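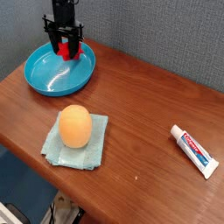 The star and the blue plate, from the club's page in the school magazine.

Ngan-ling Lo had the laptop because she had got there first, and Demetrius Ferreira had the stop button because nobody trusted him with the laptop. Those were the arrangements in September and they had not changed.

"Go on, then," said Mrs Lakatos. She was marking Year 9 homework at the far end of the room and did not look up.

Ngan-ling pressed the key. The arm came down over the table, opened its fingers, closed them on the red star and lifted it. It swung left, waited, and lowered the star to the blue plate. The fingers opened. Li-hua Su wrote a tick in the book.

"One hundred and twelve," she said.

They needed 200 for the Velinis Cup. The rules had come in the post with a Plillton school address crossed out and theirs written over it. Each team had to show 200 logged runs with a table of everyday things, and at least one of the things had to be soft. The teams at Laizer High had a whole workshop and a teacher who did nothing else. Mrs Lakatos taught chemistry and had said yes in a corridor.

"Do the egg next," said Demetrius.

"It isn't an egg."

"What is it, then?"

Ngan-ling looked at the orange thing sitting on its paper towel. It had come in a bag of bits that Imelda Dumlao brought from home, and Imelda had not been able to say what it was either. Her little brother had owned it. In the book Li-hua had called it Orange.

"Orange next," said Ngan-ling.

The arm went out and came down. It got hold of Orange well enough, but on the way up the thing turned in the fingers, slid out and rolled. Demetrius hit the stop button. Orange went over the front of the table and under a chair, and Imelda went after it on her hands and knees.

"Cross," said Li-hua, and wrote one.

"It was holding it too low," said Imelda from under the table.

"It holds it where I tell it."

"Then you told it too low."

Ngan-ling did not answer. She had stayed up until after eleven with that part of the program, and she had been pleased with it. She opened the file again. The height was on line 48, a single number, and she had copied it from the star. The star was flat. She had not thought about the shape of the other one at all.

"It's the same number as the star," she said at last.

Imelda came up with carpet fluff on her jumper and put Orange back on the towel. She did not say anything, and Ngan-ling was grateful for that.

They changed the number. The next try was too high and the fingers slipped off the top. The one after that was too slow, and Demetrius pretended to fall asleep on the stop button and pressed it by accident. Li-hua wrote that one down as a cross as well, and they argued over whether it should count. Mrs Lakatos said that it should.

By half past four the caretaker had started on the corridor. The arm picked up Orange, carried it across and put it on the plate, where it rocked a little and stayed.

"Tick," said Li-hua.

"Again," said Ngan-ling.

It did it again, and then a third time. Demetrius took his hand off the button and wiped it on his trousers.

"What about the toothpaste?" said Imelda. "We haven't done the toothpaste since the Rindix update."

Everyone looked at the tube. Before the update the arm had squeezed one so hard that the cap flew off, and Mrs Lakatos had had to lend Demetrius a clean shirt from lost property.

"Tomorrow," said Mrs Lakatos, and put the lid on her pen.

Li-hua ruled a line under the page. Ngan-ling saved the file, then saved it again under another name, and went to find her coat.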